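**Ticket 306: contact limit rule for the hand, wood and fabric surfaces**
Opened by: Karthik Haque
Status: open, waiting on Xóchitl

Okay, picking this up again because the stop fired on me 3 more times this morning and I'm getting grumpy. Short version for anyone new: our Sivakumar bench rules say the hand has to halt if fingertip contact goes over 300 on the Provik scale (raw counts, don't ask me for newtons). On the fabric I can poke away all day and never get near it. On wood it trips almost as soon as a finger touches, and then I'm stuck doing the whole restart checklist.

First thing I tried was bumping the limit to 600. Yes, I know! Xóchitl Hinojosa caught it in the log and put it back, and she was right to. The rule says limits only get changed with a second person signing off, and I'd signed off with myself. Sorry, Xóchitl.
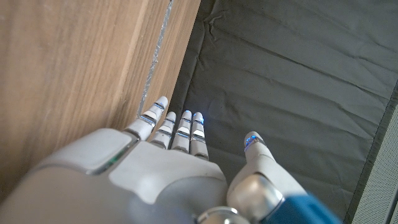 So, second go, with the limit back where it belongs. I slowed the approach right down and zeroed the fingertips before every run (page two of the rules, which I'd been skipping because the Fluson software says it does it for you at startup). Big difference! No trips on a slow approach to bare wood. I still get the odd one when a finger slides over a seam, and those look like real spikes to me, so I'm happy for the stop to do its job there.

What I'd like to change in the written rules:

- zero the fingertips before each run, whatever the startup message says
- slow approach on any hard surface, and write the colour of the surface tag in the log too
- if the stop fires twice in the same spot, leave the limit alone and open a ticket

Still don't know if the Camer driver is rounding the counts up. Xóchitl, could you check that when you've got a minute? I'll leave this one open till then and keep the limit at 300.

Karthik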